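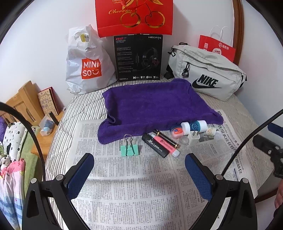 Can a machine do the boring stuff yet? I get asked this at least once a week, usually by my brother-in-law Boris, who would like to never put anything away again. I run a one-person cleaning and organizing business, I've been at it for eight years, and I've started keeping a page of pictures of the jobs people want machines to take over. It's a gallery more than an article, so feel free to scroll.

My short answer for this year is still "some of it." Floors, yes. I have a Vurkik puttering around my own place right now and it does a better job under the couch than I ever did (I don't bend like that anymore). Dishes, sure, the dishwasher has had that covered since before I was born, if you don't count the loading and unloading, and boy do I count the loading and unloading!

Small stuff is where it all falls apart. I mean lip things, jars, little tubes, plug adapters, binder clips, everything that migrates to the bed when you dump out a bag. I can clear a mess like that while talking on the phone. I know which thing will roll, I know the soft bag will slump if I lean the wrong item on it, and I don't think about any of it. For a pair of mechanical fingers every one of those is its own puzzle. A skinny tube wants one kind of pinch, a squat jar wants another, and a plug standing with its prongs up is just asking to be knocked over.

Then there's what's underneath. Newspaper on a mattress! Try picking a flat little thing off that. The paper slides, the mattress gives, and there's no hard edge to push against. Every demo I've been sent happens on a nice stiff table, and I always write back asking for the same thing on a bed. A towel is even worse, with all those folds for things to hide in.
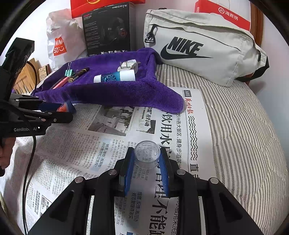
Last changed: May, 6:08 p.m.

Clear lid, clear sides, newsprint showing right through it. I've lost containers like this one in my own hand, so I have some sympathy for whatever has to find it with a camera. I like the blue pads on the inside of the fingers, and I'd love to know how grippy they are when there's hand cream on everything.

The other thing I keep coming back to is the towel. With the edges pushed up it makes a decent little tray, and I do the same at clients' houses: one soft place where the odds and ends go, so nothing rolls off the bed while I deal with the big things. The bags and the headset box at the back are the easy part as far as I'm concerned. Boxes stand where you put them. Give me a bed full of boxes any day.

There's also a second gripper over on the left with a hand on it, and it's holding something of its own. Two at once is how I work too — one hand keeps the towel from creeping while the other one goes in. So when people ask me whether one arm is enough for a household machine, I say maybe for the laundry hamper, and good luck with the bathroom drawer.

As for the shop floor, I spent a morning at Canwood, the hardware place near me, where they were trying out a Zwane shelf machine. It was great with paint cans. Loose hinges in an open bin, not so great. The clerk ended up walking behind it and tidying, and he told me he got his steps in. Rental was going to be 106 dollars a month on top of the deposit, and they sent it back after six weeks. I'd still try one if somebody made a version for closets.

I'll add to this page when I get something new. If you have a chore you think a machine could manage today, from start to finish with no helping, tell me what it is. And please say what surface it was on!

Comments

Lumturie Softić
The plug adapter is my enemy and I have regular human fingers. I step on one every single winter.

Todor Vukčević
I pack orders for a cosmetics shop, and I'd say jars are fine. Tubes are what we fight with. They spin when you grab them off center, especially with a wide cap on one end. We gave up and put them in a shallow tray with a rubber mat. Has anybody tried one of those on a bed?

Ognjen Perić
We had the Winel folding thing for two months. Bath towels were okay, hand towels came out like burritos. I'd buy it again for the kids, they thought it was hilarious.

Boris Matić
Todor, I use a cookie sheet with a dishcloth on it. Works on a mattress if you don't sit down next to it.

Todor Vukčević
Cookie sheet! OK, trying that tonight.

Boris Berisha
For the record I put away my own socks. Most of them.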